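装配基础 讲义四
插入式形状板:板面、插件与放置作业

本讲对应 Cerstead 实训课程的第二单元,接讲义三的公差部分。课前请重读讲义三中间隙配合与过渡配合两节。符号沿用前三讲,不再另列。九月修订时改动了第三节的倒角部分和第六节的记录格式,手里是旧版的同学以本版为准。

一、术语

形状板:带有若干定位区的平板,定位区按轮廓或孔接收对应的插件。板面可以是整块,也可以在底板上另装凸起的小板。

定位区:板面上供某一插件落位的区域,包括轮廓线、凹槽、孔及其周围的平面。

凸板:高出底板表面的方形或其他形状的小板。凸板的上表面为二级基准面,底板的上表面为一级基准面。

轮廓线:刻在板面上的形状边线。有的轮廓线只起指示作用,有的就是凹槽的边。两种情况在图纸上线型相同,须看剖视图区分,作业中常有人在这里出错。

插件:泛指要放入定位区的零件。本讲涉及两类,一类为小销,细而直立;另一类为盘形件,圆盘上方带一短柱,供抓持用。

短柱:盘形件上表面的凸出部分。有些旧资料称为“钮”或“柄”,本课程统一写短柱。

落位:插件底面与设计接触面贴合,且插件轴线与定位区轴线的夹角在允许值以内。只满足前一项称为到底,只满足后一项称为对正。报告里请不要混用这三个词。

二、板面的坐标与朝向

板面坐标原点取在近侧左角。X 轴沿近侧边向右,Y 轴沿左侧边指向远侧,Z 轴垂直板面向上。所谓近侧,指靠近操作位的一边。板在桌面上摆放时允许有小的偏转,偏转角记作 θ,逆时针为正。θ 只在记录表中填写,不参与定位区坐标的换算,各定位区坐标一律以板自身的边为准。

从操作位斜向下看,矩形板会呈现为远窄近宽的梯形。用目测判断定位区间距时,远侧的距离会被低估。量取尺寸必须在板面上直接用尺,或者先做透视校正。上一期作业里有人从斜视照片上按比例量出孔距,远侧一排全部偏小,误差随 Y 值增大而增大。这类数据作废,须重测。

板的四角不作为精基准。角部易磕碰,圆角半径的离散也大。需要精基准时取左侧边与近侧边各一段,长度不小于该边的一半,避开角部。

凸板的位置以其几何中心表示,方向以其一边与 X 轴的夹角表示。方形凸板有四重对称,夹角只需给到四分之一圈以内。圆形定位区没有方向,方向一栏填短横,不要填零。

三、间隙、倒角与卡阻

设孔径为 D,销径为 d,则直径间隙 c 等于 D 减 d。相对间隙 e 等于 c 除以 D。e 越小,对轴线夹角和横向偏差的要求越严。

插入过程分为四个阶段。

第一阶段为接近。销底未触及任何表面,横向偏差与角度偏差均可自由修正。

第二阶段为倒角接触。销底边缘落在孔口倒角面上,在下压力作用下沿倒角面滑向孔中心。横向偏差不超过倒角宽度加半个间隙时,接触点落在倒角面上;超过此值,销底压在板面上,须抬起重来。在板面上拖动找孔会在凸板表面留下划痕,本课程不允许。

第三阶段为单点接触。销底已进入孔口,一侧与孔壁相触。此时横向修正的余地只剩间隙本身,继续下行时夹角逐渐减小。

第四阶段为两点接触。销的下缘与孔壁一侧接触,销身与对侧孔口接触。插入深度较浅而夹角较大时,可能出现卡阻或楔紧。

卡阻指作用力与力矩的比例不当,销停止下行,改变施力方向即可恢复。楔紧指两接触点的反力连线同时落在两处摩擦锥之内,改变施力方向不能恢复,须先退出。区分方法:停止下压,轻微摆动短柱或销的上端,能继续下行的为卡阻,不能的为楔紧。楔紧后继续加力会使孔口变形,出现楔紧一律退出重插,并在记录表备注栏写明深度。

设摩擦系数为 μ,插入深度为 h。两点接触时,若 h 小于 μ 乘以 d,则有楔紧的可能。由此可知楔紧只发生在插入的开始段。μ 较大的配对,这一段更长。推导见讲义三附录,考试时要求能画出两个摩擦锥并标出重叠区。

倒角参数有两个,宽度 w 与角度 α。修订前的讲义把 α 从水平面量起,现在改为从孔的轴线量起。练习板的 α 取 55 度。w 的选取受凸板尺寸限制:倒角外缘到凸板边的距离过小时,孔口处的薄边容易缺损。设计作业中请先定凸板边长,再定孔径,最后定 w。

盘形件的情况有所不同。圆盘直径大而厚度小,直接套用销的公式会得到过于乐观的角度允许值。盘形件应先以一侧边缘落入凹槽,再放平另一侧,最后松开短柱。若圆盘边缘带齿,齿与凹槽轮廓须在放平之前对齐,放平之后再转动会磨损齿顶。边缘是否带齿以零件图为准,远看不易判断。

四、抓持

小销的抓持点取在销身上部,距上端约为全长的三分之一。抓持过低,指端先于销底碰到板面,插入无法完成。抓持过高,销底的横向刚度不足,接触倒角后容易偏摆。

对置的两指夹持,接触面平行于销的轴线。三指抓持能更好地约束轴线方向,但在相邻插件较近时,第三指往往没有空间。布置定位区时应考虑这一点:相邻孔的净距至少能容下一个指端的厚度,再加上松开时指端外移的距离。

指端朝下垂直进入的方式适用于大多数孔位。斜向进入时,腕部和前臂会从板面上方经过,需要检查经过区域内已直立的插件。直立小销的稳定性差,衣袖、线缆或手背轻触即倒。倒下的销会滚到板外,应在桌面边缘设挡条。

盘形件以短柱为抓持部位。短柱直径小于圆盘直径,抓持力矩臂短,圆盘在空中会因偏心而倾斜。倾斜的盘形件应在板面上方停住,待其静止后再下放。不得在晃动中下放。

双侧同时在板面上方时,空闲的一侧停在板面角部上方,手指收拢,与板面及板上插件保持距离。空闲侧不触碰板面。Nimal Gazi 在实训说明中把这一姿态称为候位,本讲义从之。候位的高度以不遮挡作业侧的孔口为准。候位侧的影子落在作业区时,调整灯位,不调整板位。

五、桌面、背景与照明

桌面颜色与板面应有明显的明度差。浅色板配深色桌面,板的四边清楚,θ 可以直接读出。插件与板面也应有明显差异,蓝色插件放在白色板面上容易辨认。深色小销落在深色桌面上则不易找回,作业前后各清点一次零件盒,缺件先查桌面再查地面。

背景选用哑光深色织物时,褶皱的反光较弱,不干扰对板面远侧边的判断。织物下沿不要压在板下,也不要拖到作业区内。

板面照度取 600 勒克斯,在板面中心测量,灯具从两侧布置。单侧强光会在凸板边缘形成硬阴影,阴影边与轮廓线重叠时,轮廓线的位置容易误读。彩色光源下,白色表面会带偏色,灰色与浅蓝难以区分,此时颜色一栏填“未判定”。

板的近侧边与桌沿的距离取 200 毫米。该距离同时供前臂支撑与零件盒放置使用。零件盒放在惯用侧,盒口不高于凸板上表面。

六、作业步骤与记录

一,核对板号与零件盒号。Gunawardena 型板的板号在板底,查看后放回,放回时近侧边对齐桌面标线。

二,清洁板面与孔口。孔内碎屑用软刷向外带出,不要吹。

三,填写 θ、照度与环境温度。

四,按作业单给出的次序放置插件。未给次序的,先放远侧,后放近侧;先放盘形件,后放小销。先放近侧小销会使后续动作从其上方越过。

五,每放一件,记录接近次数、是否触及倒角、是否卡阻、是否楔紧。接近次数从销底进入孔口上方算起,抬起后重新进入算作新的一次。

六,落位判定。目视插件与板面垂直,用塞尺检查底面。塞尺能进入的记为未到底。

七,取出。沿轴线向上,先轻转后提。盘形件提起时捏住短柱,不要撬圆盘边缘。

八,插件归盒,板面盖布。

记录表中的“位置”一栏统一用板面坐标描述,可附文字,如“左上区”“中左凸板”。文字以操作位所见为准。两人对面作业时,文字描述容易互相颠倒,以坐标为准。Karthik Abeysekara 批改作业时只看坐标,文字写错不扣分,坐标写错该件不计分。

拍照留存时,每次作业至少取两个瞬间:一个在插件接近孔口时,一个在任意其他时刻。照片不编先后,次序以记录表为准。从照片能读出的内容限于插件所在的大致区域、手指与插件的相对位置、板面是否有明显偏转。能否到底、有无卡阻,照片不能作为依据。

七、常见错误

把悬停记为落位。销底在凸板上方一小段距离时,斜视下与已插入十分接近。判读时找销底与凸板之间的缝,找不到时记为不能判定。

把轮廓线当作凹槽。只刻轮廓线的区域没有深度,盘形件放上去可以稳定站立,但没有横向约束。检查方法为轻推圆盘边缘,能移动的即非凹槽。

凸板与底板基准混用。小销插在凸板孔中时,伸出高度从凸板上表面量起。从底板量起会多出一个凸板厚度。上一期 51 号作业的全部高度数据都多出同一数值,原因即在此处。

在楔紧状态下敲击。敲击后孔口呈椭圆,该孔停用。

用同一个销试所有的孔。销的磨损集中在下缘,磨损后倒角接触的位置改变,前后数据不可比。

八、读图练习

对照以下两图,在空白的板面坐标图上标出带短柱的盘形件与小销的大致区域,并写出每幅图中哪些量可以判定,哪些不能。只写图上读得出的内容。轮廓线是否有深度,两图均不作判定。

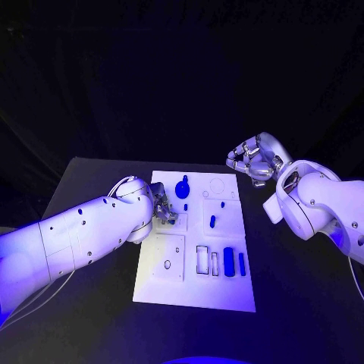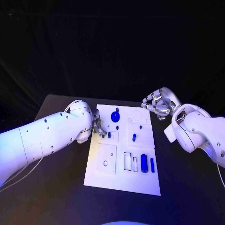
图 4-1、图 4-2 深色桌面上的白色矩形板,板上有凸板、轮廓线与蓝色插件。

练习提示:图 4-1 中,指端捏着一个深蓝色小销,位于板面中部偏左的白色方形小板上方,该销的状态按第七节第一条处理。图 4-2 中,左侧手指的指端朝下,小销紧邻指端下方,是否已被夹住不要求判定。两图右侧的手均抬起,手指内收,可与第四节的候位对照。

九、作业

1. 给定孔径、销径与摩擦系数,求可能发生楔紧的最大插入深度,并画出两点接触时的摩擦锥。

2. 设计一块方形凸板,中心开一圆孔,倒角角度按第三节取值。给出倒角外缘到凸板边的最小距离,说明选取依据。

3. 完成第八节的读图练习,坐标图用铅笔绘制,不能判定的量填短横。

4. 选做。讨论盘形件短柱高度对下放时倾斜的影响,可忽略空气阻力。

作业交到 Nandard 楼实训室门口的文件格,封面写板号与零件盒号。下一讲为多件次序规划,请带本讲的记录表。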